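調整票に「異常なし」と書く前に

協働ロボットの保全を仕事にしていると、月に何度か「異常なし」と書かれた点検票を受け取る。日付があり、担当者の印があり、項目ごとに丸が並んでいる。私はこの紙をあまり信用していない。書いた人を疑っているのではなく、「異常なし」という言葉が何を見た結果なのか、紙からは読み取れないからだ。

本稿では、グリッパの指先の手入れについて私の考えを書く。ロボットの保全というと減速機やケーブルの話になりがちで、指先は消耗品の欄に一行で片付けられることが多い。私はこの扱いに反対である。点検の時間が限られているなら、最初に見るべきなのは指先だと思っている。

話の元になっているのは、Losowの組立セルで使っている二本指のグリッパである。アームに付けて部品を運ぶものと、人が手で持って動作を教えるためのものがあり、指まわりの構造は共通にしてある。作業者が手持ちのグリッパで部品をつかみ、置き、その動きをアーム側に写す。指の形や開き方が両者で違えば、教えた動作は最後の数ミリで合わなくなる。だから手持ちの側も、アームの側と同じ基準で手入れしなければならない。

ところが現場では、手持ちのほうが軽く見られる。アームは動けば危ないので点検の規程があり、停止の手順があり、記録が残る。手持ちのほうは文房具のように机に置かれ、誰かが使い、また机に戻る。私が引き継いだ時点で、アーム側の点検票は厚いファイル一冊になっていたが、手持ち側の記録は紙一枚だった。その一枚にも「異常なし」としか書かれていなかった。

最初に困ったのは、つかんだ部品がわずかに回る現象だった。毎回ではない。889回の試行を記録したところ、回ったのは64回で、午前に多い日もあれば夕方に多い日もあった。当初はソフトウェアの補正で吸収しようという意見が強かった。画像で傾きを測り、置く直前に手首を回せばよい、というものである。実際にその補正を入れ、回った部品の多くは正しい向きで置けるようになった。

私はこのやり方が気に入らなかった。補正が効いている間、指先で何が起きているかを調べる理由が失われるからである。部品が回るのには機械的な原因がある。それを残したまま上から補正をかければ、原因が悪化しても数字には出ない。出るのは補正の範囲を超えた日で、そのときには原因がいくつも重なっていて、ほどくのに時間がかかる。

調べ直したのは、当時一緒に作業していたBogdan Mocanuさんだった。彼が最初にしたのは、補正を切ることだった。次に手持ちのグリッパを机の上で開き、何もつかませない状態で左右の指を見比べた。部品を持たせれば目はどうしても部品に行く。指を見たいなら、指だけにする。言われてみれば当然だが、私はそれまで部品を持たせた状態でばかり確認していた。
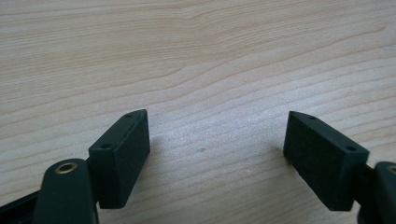

開いた状態の指先。左右のパッド上面に小さな穴が二つずつ、左手前のリンク腕の上面に真鍮色のブッシュが見える。

私が点検で見る順番は決まっている。まずパッドの面、次にパッドの固定、それからリンクの軸まわり、最後に本体である。外から内へ進む。部品に触れるのは面であり、面が悪ければその奥がどれだけよくても結果は悪い。反対に、内側から始めると分解が先に来る。分解すれば元の状態は失われる。締まっていたのか緩んでいたのかは、工具をかけた後ではもう確かめようがない。

面については、汚れと摩耗を分けて記録する。この区別を票に設けている現場は意外に少ない。油や粉は拭けば落ちるが、面が平らでなくなったものは拭いても戻らない。ところが「清掃済」と書かれると、両方が片付いたように読める。うちの票では、拭く前の所見と拭いた後の所見を別の欄にした。欄が増えたことに文句は出たが、これは譲らなかった。

面を見るときは、光を斜めから当てる。真上からの照明では、暗い色の面はどこも同じに見える。懐中電灯を面に近い角度で構え、少しずつ向きを変える。角の丸まりや面の浅いへこみは、その途中のどこかで見えてくる。見えない角度のほうが多いので、一方向から見ただけで終わりにしてはいけない。写真を残す場合も同じで、正面から撮った一枚だけでは面の判断はできない。写真は配置と部品の有無を確かめるためのものと割り切り、面の状態は言葉と測定値で残すべきである。

次が固定である。パッドのずれは、目で見てわかる量になる前に把持に影響する。Mocanuさんはここで、左右の一方だけに締め直しの跡があることに気づいた。誰かが片側だけ外し、戻したのだろう。記録はなかった。締め直すこと自体は悪くない。問題は片側だけだったことと、書かれていなかったことである。左右の面が平行でなければ、つかむ力は部品を押さえると同時に回そうともする。私たちの件で回転を起こしていたのは、主にこれだった。

そのため、パッドを外すときは必ず左右を対にして扱うことにした。片方だけが傷んでいても両方を外し、両方を測り、両方を同じ手順で戻す。新品と古いパッドを組み合わせない。部品代はもったいないと言われるが、左右で違う状態のものを合わせる手間のほうが私には高くつく。外した良品は捨てずに袋に入れ、教育用に回している。

戻すときの手順も書いておく。ねじは両方とも軽く掛けるだけにして、指を閉じ、間に平行の出たゲージを挟む。その状態で面をゲージに沿わせ、少しずつ交互に締める。一本を先に締め切ると、パッドはその一本を中心に傾く。締め終えたらゲージを抜き、開いて、もう一度閉じて、同じゲージが同じ抵抗で入るかを見る。この最後の確認を省く人が多い。締めた直後の状態ではなく、一度動かした後の状態が使うときの状態である。

三番目のリンクの軸まわりは、判断が難しい。ブッシュにはもともと隙間がある。隙間がなければ動かない。だから「ガタがある」という所見には意味がなく、どの位置で、どの方向に、前回と比べてどうかを書かなければならない。私は指を半分ほど開いた位置で、開閉と直角の方向に軽く押して測ることにしている。全開や全閉では機構の端に当たり、ガタが隠れることがあるためだ。

ブッシュに油を差したがる人も多い。私は、仕様で指示がないかぎり差さないことにしている。余分な油は粉を呼び、やがて面まで回る。面に油が付けば滑る。滑れば、つかむ力を上げようという話になり、力を上げれば軸の負担が増える。軸の動きが渋いと感じたら、まず外側の粉を取り除き、それでも渋ければ交換を考える。渋さを油でごまかすのは、回転を補正でごまかすのと同じ種類の処置だと思う。

交換の時期については、回数で決めるべきだという意見がある。DrasentのセルではTrulexという保全管理の仕組みを入れ、開閉4,000回ごとに通知が出るようにしていた。回数管理には利点がある。忘れないし、担当者が替わっても続く。私も通知そのものには賛成である。

ただし、通知を交換の指示として使うことには反対する。同じ4,000回でも、角のある部品をつかんだ指と樹脂の箱をつかんだ指では傷み方が違う。手持ちのグリッパであれば、人の癖も加わる。斜めに構える人の道具は片側から減る。通知は見に行くきっかけであり、決めるのは見た結果であるべきだ。実際、私たちは600回を少し過ぎたところで片側の摩耗が進み、対で交換したことがある。回数だけを見ていれば、その指を長く使い続けていただろう。

反対の例もある。回数に達していたが、面もガタも前回から変わらず、そのまま使い続けた指がある。これを危険だと言う人もいる。しかし状態の良いものを外して新しいものを付ければ、そこには取り付けの誤差が入る。交換は必ず良くなる作業だと思われがちだが、組み直しの手間と失敗の機会を一度増やす作業でもある。交換しない判断にも所見を添え、次に見る人が同じ基準で比べられるようにしておけばよい。

手持ちのグリッパを置く場所についても意見がある。机の上に置くこと自体はかまわない。だが、調整に使う机と保管する場所は分けたほうがいい。調整の机に置いたままにすると、それが調整の途中なのか、済んだものなのか、誰にもわからなくなる。うちでは保管用の受けを壁側に作り、調整中のものには札を付ける。札には名前と、どこまで進んだかを書く。「調整中」とだけ書いた札は禁止にした。夕方に席を立った本人が翌日休むことは珍しくないからだ。

ここまで手をかけるのは過剰だという批判は承知している。Tudoseの生産技術の人と話したときも、指先に時間をかけるくらいなら予備を一式持ち、おかしければ丸ごと替えるべきだと言われた。台数が多く、止まった時間の損が大きい現場なら、それは正しいと思う。丸ごと替えれば短時間で生産に戻れる。

しかし、その方式でも外した一式は誰かが見なければならない。見ないまま棚に戻せば、次に困ったときに、おかしい一式をおかしい一式と取り替えることになる。予備を持つことで点検がなくなるわけではなく、急がずにできる場所へ移るだけである。そして移された仕事は、急がないという理由で後回しにされやすい。予備方式を採るなら、棚に戻す条件を先に決めておくべきだ。

補正の話に戻る。左右のパッドを対で組み直した後、私たちはソフトウェアの補正を再び有効にした。切ったままにすべきだとは考えていない。部品の寸法にはばらつきがあり、補正には補正の役割がある。変えたのは、補正量を毎回記録し、週に一度それを見るようにしたことである。平均が一方に寄り始めたら、手を止めて指を見る。補正を、原因を隠す道具から、原因を知らせる計器に移したつもりでいる。

この運用にも弱点はある。補正量が左右に均等に散っている場合、平均は動かない。ガタが増えて向きが定まらなくなったときが、ちょうどそれに当たる。昨年の12月に一度見落とした。それからは平均と一緒に散らばりの幅も見ている。まだ十分だとは思っていない。何をどの頻度で見れば足りるのかは、部品の種類が変わるたびに決め直している。

最後に、点検票の「異常なし」である。うちの票からはこの欄をなくし、代わりに「何を見たか」「どの位置で見たか」「前回との差」の三つを書くようにした。差がなければ「差なし」と書く。手間は増え、記入に時間がかかるという苦情は今も来る。それでも、三か月前の票を読み返して、誰がどこまで見たのかがわかるようになった。手持ちのグリッパの票も、今ではアームの票と同じファイルに綴じている。背表紙には両方の番号を書いてある。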